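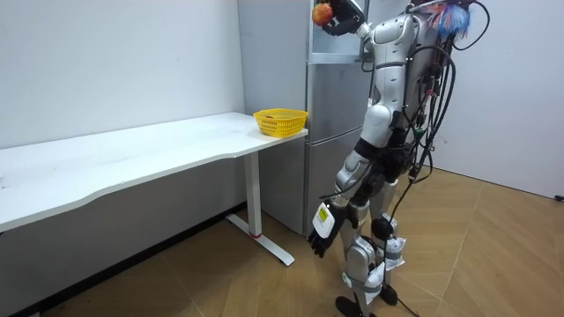

Besard upright fridge, gray, tall

Three sections, upper, middle and lower. Ledge across the bottom of the upper one so fruit doesn't roll out when the door's open. Pale interior, easy to see what's in there. Good for apples, pears, anything you grab ten times a day.

Stands well at the end of a run of tables or counter. Leave room on the hinge side for the door to swing all the way – people forget this and then call us.

What's in the box
Fridge body
2 door shelves
3 pull-out shelves
Produce drawer, fits the lower compartment only
Leveling feet, fitted

Price
$675, delivered to the ground floor. Stairs are extra, ask first. Taking away the old fridge is free if its unplugged and emptied when we get there.

Setting up
Stand it upright for a few hours before you plug it in. Wipe inside with warm water and a little baking soda. Level it front to back, slight lean backward so the door closes by itself. Don't load it full on the first day.

Keeping fruit
Apples go up top, unwashed, not in a sealed bag. Keep them away from the lettuce. Bananas stay out on the table. Cut fruit in a lidded tub – the Lumbao tubs fit two deep on the upper shelf, sold seperately.

Spare parts
Shelves and door seals in stock most weeks. Produce drawer is on back order until August. Have the model number ready, it's on the sticker inside the lower door. No number, no part, sorry.

Warranty
3 years on the compressor, 2 on everything else. Bulbs and seals not included. Keep the receipt.

Also in gray: Givside under-counter fridge, same handles, half the height. White is discontinued in both.

Questions on stock or delivery – Tuva Bakke at the Rerora shop desk. Parts and repairs – Na-rae Yeom, mornings only.

Page updated Saturday, May 20, 2023. Prices good while stock lasts.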